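An Afternoon at the Flisar Open Day

I had been meaning to get out to Flisar ever since my niece came home talking about the breaking classes, and when they announced an open day I finally ran out of excuses (well, I still nearly stayed in with my tea, but the 24 bus stops right across the street, so off I went!).

If you haven't been, Flisar is the old carpet showroom on Chisholm Road, turned over to young people who want to dance, skate, juggle, or just hang around and watch others do it. You come in past the coat hooks, down a short ramp, and suddenly you're at the edge of the big floor with the music going. Hélène Lévesque was at the desk handing out wristbands and gave me a map, which I promptly lost.

I started with the beginners' breaking session, and I'm so glad I did. Océane Dhillon teaches it, and she has a lovely patient way of slowing a step down until even the shyest kid at the back is doing it. She had them all working on the six-step for a good while, then put on something faster and let them go. One boy in a green cap kept falling over on the same count and kept getting up again laughing, and by the end his whole row was cheering him on. Parents were invited to try too. I managed the first three steps and then my knee had a word with me.

After that I wandered over to the skate side. The ramps are lower than I expected, and there's a separate corner for the little ones where you can borrow a helmet and pads for the afternoon. Ghislain Kowalchuk showed a group of us how they swap out wheels and check the bearings, and he let the kids do the tightening themselves, which took ages and made them very proud. A full board setup from the repair bench is $164, in case anyone is already thinking about presents. Drop-in sessions are $6, and you can stay as long as the doors are open.

The last thing I saw was the crew showcase, with Seo-ah Han on the microphone. She is a wonderful host, funny without ever being unkind to anybody, and she had the whole room clapping on the beat, me included. I missed my bus and didn't mind a bit, although the next one took forever and I really should have worn thicker socks. 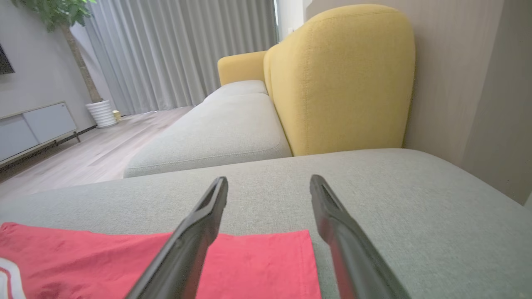

Chisholm Road, Nov 24, 2023

New beginner classes in breaking and skating start in January. Sign up at the Flisar desk, and bring clean indoor shoes and a water bottle. My niece has already put her name down for both, and I have promised to come and watch.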